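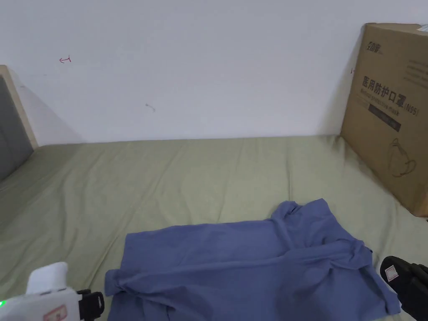

By Kusum Dwivedi
Updated January 15, 2026

Sendholm Fitted Sheet Set

The Sendholm is our everyday fitted sheet. It is sold in sage, stone and white, in single, king single, double, queen and king sizes. Each set has one fitted sheet and two pillowcases. Single and king single sets have one pillowcase. Flat sheets are sold separately, because a lot of our customers only use a quilt and told us they were tired of paying for a sheet that stayed in the cupboard.

The cloth is plain-weave cotton, washed once before it is cut and sewn. It feels dry and crisp at first and gets softer over the first few months. It is not a silky sheet. If you want something smooth with a bit of shine, look at the Hondano sateen range instead.

Product code: 851
Fibre: 100% cotton
Weave: plain (percale)
Elastic: full perimeter
Care: machine wash warm, line dry or tumble dry low
Guarantee: 18 months on seams and elastic

Colour

Sage is a pale grey-green and sits well with white walls, grey fabric and light timber. It looks greener in morning light and closer to grey under a warm bulb. Stone is a light neutral without much yellow in it. White is a plain white, not a cream.

Sage is dyed in batches and there can be a small difference from one batch to the next. If you are buying sheets for twin beds in the same room, order them together and put a note in the delivery box at checkout. We will pick them from one batch. If you are adding to a set you bought a while ago, send us the batch number from the care label and we will check what we have. We can't always match it.

All the colours lighten slightly with washing. Sage shows it more than stone. Drying in the shade slows this down a fair bit, and so does turning the sheet inside out on the line.

Creasing

Percale creases. We get more questions on this than on anything else, so please read this part before you order. A Sendholm sheet will show soft lines across the bed even when it is pulled tight, and it will show fold marks for the first night or two after it comes out of the packet. There is no finish on the cloth to stop this. We tried one on an early run and it made the cotton feel papery, so we dropped it.

If creases bother you, take the sheet out of the machine as soon as the cycle ends, give it a good shake and hang it by the long side. Putting it back on the bed while it is very slightly damp also works, as long as the room is warm and the bed won't be used for some hours. You can iron it on a medium setting. Most people don't bother.

Choosing a size

Measure the mattress and not the bed base. Include any topper or protector in the depth, and measure with everything on the bed. A thick topper can add more than people expect, and a sheet that is short in the wall will pop off at the corners no matter how good the elastic is.

If your mattress is close to the limit printed on the size chart, go to our deep-wall version, the Dixit. It uses the same cloth in the same colours and costs a little more. Going up a full size in the standard sheet is not a good fix. It gives you the depth but leaves loose cloth across the top.

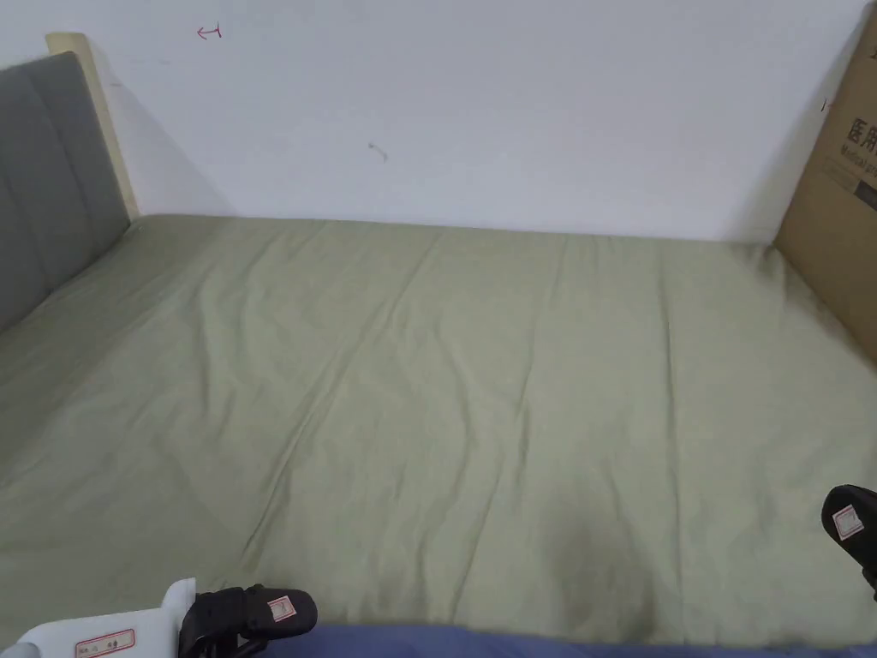 Fitting the sheet

The care label is sewn into the bottom left corner, at the foot end. Start with a corner at the head of the bed, then do the corner diagonally opposite. The last two go on more easily this way and the sheet ends up straighter.

For a bed pushed against a wall, pull the bed out if you can, even a hand's width. If you can't, lift the mattress at the wall side and tuck the elastic right under before you let it down. Cloth that is only pushed down the gap tends to ride up again and bunch along the edge.

With a padded headboard, check for rough staples or bolts behind the mattress before you slide your hand down. The seams on the sheet are strong but the cloth between them can snag like any cotton.

Washing

Wash the set on its own or with other bed linen before first use. Warm water is fine. Hot is fine for white, but will fade sage and stone sooner. Use less detergent than the pack suggests -- leftover detergent is the usual cause of a sheet that feels stiff after washing.

Don't use fabric softener. It coats the cotton and holds on to body oils. Don't use bleach on the coloured sets. Sunscreen and some acne creams can leave pale or orange patches on dyed cotton, and these are not stains that will wash out. White is the better choice if that applies to anyone in the house.

Towels and clothes with zips or hooks should go in a separate load. They are the main cause of pilling and small pulls.

Delivery and returns

Orders are packed at our Karkach warehouse and usually leave within two working days. Tracking is sent by email. We deliver to post office boxes but not to parcel lockers for king sets, as the parcel is too large for some of them.

You can return an unwashed set in its original bag for a refund or a different size. Once a sheet has been washed we can only take it back for a fault. Broken elastic and split seams are covered under the guarantee. Fading, creasing and snags are not.

Also in this range

Sendholm flat sheet
Sendholm pillowcase, pack of two
Dixit deep-wall fitted sheet
Hondano sateen quilt cover

The next delivery of king single in stone is due in May. Use the stock alert button beside the size menu and we will email you when it arrives.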